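Support > Data Services > Evaluation accounts > Ticket 616

Subject: Tabletop tidy package, trial does not match what we were quoted
Product: Zeltton two-arm pick and place package, evaluation tier
Opened by: Sobia Usmani, Cedusport
Assigned to: Tania Fakir, Indton support
Status: Open, waiting on vendor
2 people follow this ticket

Sobia Usmani, 9:15 a.m.
We are ten days from having to say yes or no to the full package and I still can't tell what we'd be paying for. The brochure says the hands cope with "everyday objects, mixed shapes, no tuning." The trial report we got yesterday lists 23 attempts and calls 15 of them successful. It doesn't say which objects the other eight were, and it doesn't say what counts as a success. Please send the breakdown by object, and tell me who was deciding.

Tania Fakir, 10:40 a.m.
Hi Sobia, thanks for writing in. A success is logged when the object leaves the table surface and stays in the hand until the arm reaches its hold position. The operator marks it by hand. I've asked the lab for the breakdown by object. Can you confirm you're on the October build of the report template? The older one left that column out.

Sobia Usmani, 10:52 a.m.
I don't have a template. I have a PDF your sales side mailed me. It has no column for objects and no build number anywhere on it.

"Stays in the hand until the hold position" is also weaker than what I was told on the call. We need things put down again, in a place we choose. Picking up a ball and holding it over the table is no use to us. Please find out if any of the 15 included a placement.

Tania Fakir, 1:30 p.m.
Understood, and I've passed that on. The lab sent two views of the table layout, one from head height and one from chest height. Same set of objects in both. 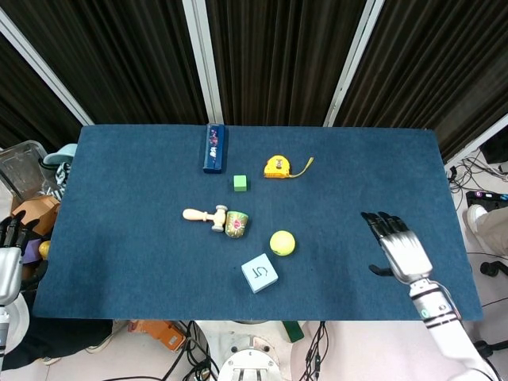
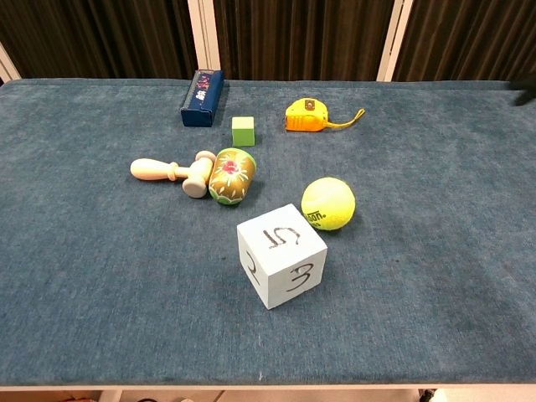

Both views: tape measure at the back with the tape out, foam cube with the 5 on it toward the front.

Let me know if this layout is close to what you have in your own sorting area. If it isn't, we can propose a second session with your parts.

Sobia Usmani, 2:05 p.m.
It isn't close. We sort returned sports goods. Most of it is in thin plastic bags, some of it is shoes, and a lot of it arrives piled up. Everything on your table has clear felt or carpet on at least one side of it, and I'd expect any decent hand to do all right with a foam block or a ball.

Things I want answered before anyone proposes another session:

1. The tape measure. How is it scored if the hand lifts the case and the loose tape drags across something else? Is that a success?
2. The cup lying on its side. Does it have to be gripped from outside, or is a finger inside the rim allowed?
3. The soft surface. Our benches are steel. Felt gives a little under the fingertips, and I'd like to know if the hands have been run on anything hard.
4. The navy box was listed to me as "rigid, easy." Fine. Has it been tried lying flat on its largest side?
5. Who resets the table between attempts, and is that time in the cycle figure?

Number 5 matters most to the people who sign for this. We had a bad time with the Hayat conveyor add-on two years back — the quoted cycle left out the person feeding it.

Tania Fakir, 3:20 p.m.
Answers so far:

1. Counts as a success at present. I agree it's generous.
2. Either is allowed.
3. Waiting on the lab. The evaluation tier is run on the padded table by default.
4. Waiting on the lab.
5. A person resets. Reset time is not in the cycle figure.

On placement: none of the 15 included one. Placement is part of the full package and isn't exercised in the evaluation tier. I can see how that wasn't clear from the call.

Sobia Usmani, 3:34 p.m.
It wasn't unclear on the call, it was said the other way around. I took notes. I'm not blaming you for it, but please put that answer in writing to the account manager too, and copy me.

So what I have is a pick test, on a soft table, with the operator marking the score and the reset left out. I wouldn't call that worthless. The hands may be good. I just can't get from there to the number on page 2 of the quote.

What would change my mind: our bags, our bench, placement into a bin, reset included in the time, and one of our people holding the score sheet. If that can't be done on the evaluation tier, say so and I'll close this and we'll let the quote lapse.

Tania Fakir, 4:10 p.m.
I've raised it as a change request. Bench and parts are probably fine if you ship them to us. Placement needs sign-off because it unlocks a paid feature. Leaving this open until I hear on both that and item 3.

Internal priority changed from Normal to High
Next update due: tomorrow, noon

9 comments | 0 shares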